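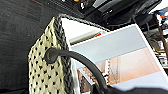 *Photo: Hesatwood*

I will defend the woven bag to anyone who'll listen! A cream one with rows of little dark openings, a fat braided rim in charcoal and a smooth black handle is the best place in a house to keep prints, and I'd take it over a frame any day.

Frames freeze a picture. You hang it in February and by spring you've stopped seeing it. Stand a big white-bordered card in a bag by the sofa (mine is in the front room at Macedo) and people reach down and pull it out. They turn it over, they ask where it came from, they put it back in the wrong order – wonderful!

I have 26 prints going through mine now. Yes, the corners get soft. Let them. Albums keep corners crisp, and I own one with 172 pages that I haven't opened in years.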